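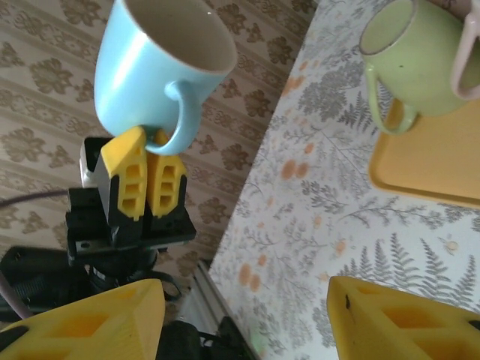
Evach sells its two-arm kit with soft printed fingers fitted as standard, and Zulmira Pinheiro, who designed them, would like buyers to leave them on for at least the first month. Most customers ask early for a parallel steel jaw. She tries to talk them out of it. The openings along each finger let the face give under load, so the grip depends less on exact placement than it would with a rigid plate. A mug shows the difference well enough: the light blue one is held by its handle alone, between the tips of two yellow fingers, with the body of the mug tilted and nothing under it. "A handle is curved in two directions and glazed," Pinheiro says. "A flat jaw touches it at a point or a line. I want an area."

The kit ships from the firm's workshop in Durkutmont as two arms, two grippers, two wrist cameras, a length of aluminum extrusion and a controller called Ceka. Assembly takes an afternoon. The fingers are a wear part, sold in packs of 8, and Pinheiro rates a pair at 3,000 closing cycles before the ribs begin to take a set. She does not regard that as a low number. "They cost little and they change with two screws. I would sooner replace a finger than a gearbox."

Fereshteh Tehrani has been using the kit at Jafarzadeh, a small integrator that evaluates arms for kitchen and tableware handling. Her view is more mixed. She rates the fingers highly and the cable routing poorly. "The cables leave the gripper at the side, and there is no clip on the forearm. On a long reach you have to think about where they go. We printed our own clips in March and sent the file back to Evach." Pinheiro confirms that the clips will be in the next revision.

Tehrani also found the default grip force too high for thin-walled cups. It can be lowered in the Ceka settings, but only in 10 steps, and the useful range for ceramics falls within two of them. "I asked for a finer scale. I was told the motor would not resolve it." Pinheiro disagrees on this point. The motor resolves it, she says, but the current reading is noisy at the low end, and she did not want to offer a setting that would behave differently from one unit to the next.

On calibration between the arms the two are closer. Both consider the supplied routine adequate for handovers and too coarse for insertion work. Tehrani repeats it whenever the rail has been moved, which takes roughly 6 minutes. She would like it to run without an operator. Pinheiro says this is planned — she declined to give a date — and that in the meantime the bolts on the rail should be checked first, as most of the drift reports she receives come down to those.

Asked whether she would buy a second kit, Tehrani said yes, with the clips, and without the carrying case.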